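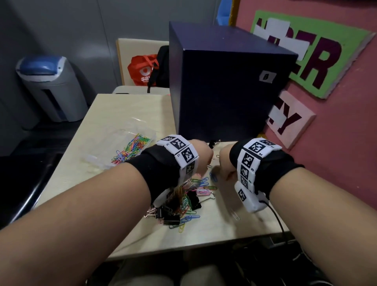 How to keep the stat sheet at a high school football game

Updated for spring ball, April. Old version had the punt stuff wrong, sorry, fixed now.

So you said yes to doing stats. Good. Quick version first, then the details. You need a clipboard, a pencil (not a pen, you will erase), a roster for both teams, and a spot where you can see the yard lines. Get there before warmups.

Before kickoff

Get both rosters. Visitors usually have one at the gate or their coach emails it. Check numbers during warmups. Kids swap jerseys, somebody rips one, number 44 is suddenly number 61 and the roster doesn't know. Write the change in the margin.

Who's home, who's away, which way each team goes in the first quarter. Draw an arrow. Draw a new one every quarter.

Columns on the play sheet, left to right:

Quarter
Down
Distance
Yard line (O for own side, T for their side, so O35 or T20)
Play type (R, P, K, PUNT, PEN)
Who carried or threw
Who caught
Who tackled
New yard line
Gain or loss

Leave a line blank between drives. Start every drive with how they got the ball. Kickoff, punt, fumble, pick, downs.

During a play

Watch the ball. Then look at the spot. Then write. In that order, every time. If you write while the play is going you miss the tackler.

Just write the new yard line. Skip the gain column until halftime if you're behind. You can always do the math later but you can't get the spot back.

Spots go to the nearest whole yard. Where the ball is dead, forward point. If it's between the 33 and the 34, pick one and use the same one to start the next play. A sheet where one play ends at the 33 and the next one starts at the 34 makes a yard out of nowhere.

Rushing

Run from O35 to O41, that's six yards. Across midfield: yards to the 50 plus yards past it. O44 to T48 is 6 + 2 = 8. Do a couple of these at home, people freeze up on it.

Sacks. In high school most places follow the college way, a sack comes off the quarterback's rushing, not passing. Ask your coach which way he wants it and stick with it all season. Ours wants it off rushing.

Kneel downs: I put them on the team line and not the QB. Aino Salminen keeps the Datholm book and charges them to the QB. Either way, be consistent.

Passing

Attempt, completion, yards, TD, INT. Yards count from the line of scrimmage, not from where he threw it. Screen pass caught three yards behind the line and taken to six past it is a six yard completion.

Spike to stop the clock is an incomplete attempt. Yes it hurts his percentage.

Backward pass = run. A swing pass that goes backward by a yard is a rushing play and if it's dropped it's a fumble. Look at the line judge if you aren't sure.

Punts

This is the part I had wrong. Punt yards are measured from the line of scrimmage, not from the punter's foot. Line at O30, ball is caught at T32, that's 38. Return is its own thing, starts where he caught it.

Touchback: measure to the goal line. Then knock 20 off if your coach wants net.

Penalties

Wait for the ref. Write PEN, team, number if announced, yards, and accepted or declined. Declined means the play counts as is.

Accepted on a play with no foul during the run: usually you cross the play out, one line, so you can still read it. Don't erase it.

Holding down the field on a run is the tricky one. Runner gets yards only up to the spot of the foul. So a 25 yard run with a hold at the 12 yard mark is a 12 yard run and then the penalty comes off. Irja Harju caught me on this at the Clurnby game, I had our back for the full amount.

Tackles

Solo or assist. One guy, solo. Two guys, both get an assist. Three or more, pick the first two that got there. Don't hand out tackles to the whole pile, parents will ask for them but no.

Get a spotter for defense if you can. Best thing I ever did. Itzel Pacheco calls out numbers for me and I just write.

Halftime

Fill in the gain column. Add up rushing for each team. Add up passing. Then check it:

Start of drive to end of drive should equal rushing + passing + penalties. If it dosn't, you have a bad spot somewhere in that drive. Find it now, while you remember.

After the game

Redo the totals, with a calculator. Then film, if the coach shares it. Film fixes tacklers mostly.

Season totals go in a spreadsheet, one row per player per game. Don't type over the running total. Jouko Kinnunen did that one year and when a back finished on 657 yards we had no way to tell which game had the extra carry in it. Went back through every sheet. Never again.

If someone is getting close to a big number, 2,000 passing or whatever, double check before you tell anybody. Definately before you tell the paper.

Calling it in

Papers want it short and by 10:30 pm. Give them:

Score by quarters
Scoring plays in order, with time left
Top rusher, passer, receiver, each side
Records

Spell the names. Out loud. Huttunen has two t's and they will get it wrong.

Rain

Plastic bag over the clipboard, hand goes in the bag. Spare pencils in a pocket. Ulla Mustonen uses a golf scorecard holder, works fine.

Blank sheets are in the gray cabinet by the Flenier Field press box stairs. Take a stack, put the clip back.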